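Theater & Bühne | Pressemitteilung | Freie Szene
Geteilt: 24 Mal · 0 Kommentare

Skenico zieht um: Neue Spielstätte in der ehemaligen Verwaltung der Spinnerei Pudlow

Das freie Theater Skenico eröffnet im Februar seine neue Spielstätte in Pudlow. Nach 23 Spielzeiten im Keller am Letmonter Markt, in dem jede Tragödie vom Abwasserrohr der darüberliegenden Pizzeria begleitet wurde, bezieht das Ensemble das Obergeschoss der früheren Spinnereiverwaltung. Dort wurden bis zuletzt Lohnlisten geführt. Dramatischer Stoff ist also vorhanden.

Zur Eröffnung zeigt Skenico die Uraufführung »Ablage P«, ein Stück für vier Schauspielerinnen und einen Aktenschrank. Es erzählt von einer Behörde, die ihre eigene Auflösung bearbeiten muss und dafür kein Formular findet. Der Text entstand im Ensemble, die Kürzungen ebenfalls, was deutlich länger dauerte. Die Spieldauer beträgt jetzt 80 Minuten ohne Pause. Wer die Urfassung kennt, weiß das zu schätzen.

Finanziert wird der Umzug zum größten Teil von der Kazemi-Stiftung, die die Miete für zwei Jahre übernimmt. Hinzu kommen Einnahmen aus dem Verkauf der alten Kellerbestuhlung. Sie erbrachte 666 Euro, und das Ensemble hat beschlossen, darin kein Zeichen zu sehen. Die Stadt Letmont beteiligt sich mit einem Grußwort.
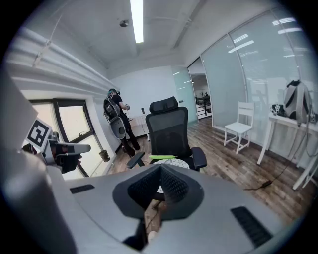 Skenico verzichtet am neuen Ort auf eine feste Bühne. Gespielt wird auf Augenhöhe mit dem Publikum, das je nach Inszenierung an einer, zwei oder allen vier Seiten sitzt und sich auch einmal gegenseitig beim Gähnen betrachten darf. Weiße Wände und ein Holzboden reichen für ein Büro und nach Auffassung der Dramaturgie ebenso für Tschechow, sofern jemand überzeugend nach Moskau will. Schwarzer Molton wird nur noch gehängt, wenn ein Stück ausdrücklich danach verlangt. Bislang verlangt es nur die Technikabteilung.

Der Spielplan bis zum Sommer umfasst neben »Ablage P« eine Wiederaufnahme des Monologs »Meine Mutter, das Stadttheater« sowie die Jugendproduktion »Handyverbot«, bei der Telefone ausgeschaltet bleiben müssen. Dazu kommt einmal im Monat die Lesereihe »Abgelehnte Anträge«. Das Material dafür stammt aus dem eigenen Archiv und reicht noch für mehrere Spielzeiten.

Karten kosten 24 Euro, ermäßigt die Hälfte. Abonnements aus dem Keller behalten ihre Gültigkeit, die Platznummern leider nicht. Die Abendkasse öffnet um 19 Uhr, Vorstellungsbeginn ist um 20 Uhr. Nacheinlass gibt es nicht, die Tür quietscht.

Pressekarten und Probenbesuche vermittelt das Theaterbüro Skenico in Pudlow, telefonisch unter der Durchwahl 2922, vormittags mit Geduld und nachmittags mit Glück.

Kategorie: Bühne, Letmont und Umland, Premieren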